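January, early, not even light out

Up at 5 and couldn't get back to sleep so figured I'd start on the clothes. The whole week has been Handell, Handell, Handell and the bedroom has suffered for it. Shaimaa's coming tonight to stay and she'll want the dresser drawer I promised her, which right now is full of winter stuff I haven't folded since November.

Coffee first. Then stood in the doorway for a good while doing nothing.

Plan, such as it is: all the knits out on the bed, decide, fold, put back. Give away whatever I didn't wear last year. Moataz says if I haven't worn it in a year I'm never going to. Easy for him, he owns maybe four shirts. Wants me to sell the good ones on Nuvlow and I can't face it, the messages, people asking will you take less. Sold a coat on there once for 45 and spent a whole evening writing back and forth over postage.

Started with the tan cable knit because it was on top. Laid it out on the blanket next to the big coral towel. Pink towels are stacked already, did those last night in front of the TV, so at least one thing looks decent in here. Red and pink bedding needs doing too but not today. Not today!! 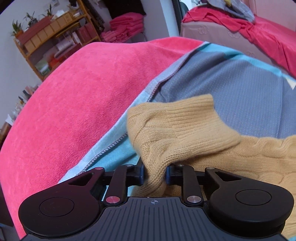

THE KEEP / GO THING

Keep. Obviously keep. Who am I kidding. I bought it on the trip to see Mom when the heat went out at the motel, paid way too much, wore it three days straight. Sleeves have gotten long over the years, I roll them. Somebody at Rastirix told me it makes me look like a retired fisherman and I took that as a compliment.

Others, quick, so I don't change my mind later:

Green cardigan, go. Buttons gone, been meaning to replace them since forever.
Gray turtleneck, go. Itchy. Always was.
The navy one from Bajpai's, keep, but needs a wash by hand and I know how that ends.
Striped one, ask Shaimaa. She used to borrow it, might want it for good.

7:20 now. Toast. Phone rang twice, let it ring. If it's work it can be work later. They want the numbers redone, all 4,000 lines, and I said after the weekend and I meant after the weekend.

Back upstairs. Socks. Why did I think socks would be the easy part. Dumped the drawer out and it was like the thing had no bottom. Matched the black ones without looking too hard, close enough is close enough, nobody's checking my ankles. Thick ones in a seperate pile for the boots. Anything with a hole in the heel goes straight in the rag bag, no speeches.

Then the yellow one. Soft fine knit, I love this yellow. Shook it out over the bed, looked for the other, couldn't see it. Checked inside the pillowcase becuase that's where the last one turned up.
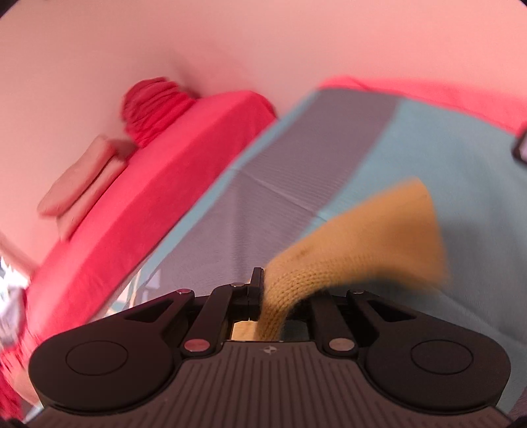 Yellow knit, one of two I hope.

Ok gave up on that, put it at the corner to deal with later. It'll be behind the dryer. Everything's behind the dryer.

Moataz called at 9, I picked up that time. He can't do the airport, his car is at the shop and they quoted him 190 for something he'd never heard of. So I'm doing the airport. Fine. That means the drawer has to be done by two and I have to eat something that isn't toast. Wrote AIRPORT on my hand in pen like a kid.

Also he thinks Shaimaa's going to say she's moving for real this time. I don't want to think about it while I'm folding. She'd tell me first. She would have told me first, no?

Anyway. Back to the cable knit, which I'd folded badly and had to do over. Cable knits don't fold, they just sort of heap. Tried it in thirds the way Mom does, arms behind, bottom up. One sleeve kept rolling itself up and the collar curled over. Looked like a loaf of bread. Did it again on the gray and teal bedspread where there was more room and the mustard color looked so nice against it I forgot to be annoyed.
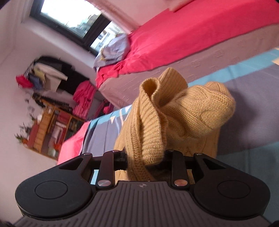

Filed under: house, clothes, stalling

Got it in the end, more or less. It's going on the shelf, not in the drawer, takes up too much space and I'd only be pulling it out again tomorrow.

Still to do before two: drawer liner, the rag bag down to the car, clean glass for the nightstand, find the spare key (blue hook? coat pocket?). Sheets for the pullout. Milk. She takes so much milk.

Gas in the car. Forgot gas. Going now, rest of this tonight if I'm awake.

Back to top | Contact | © all entries mine, please ask before copying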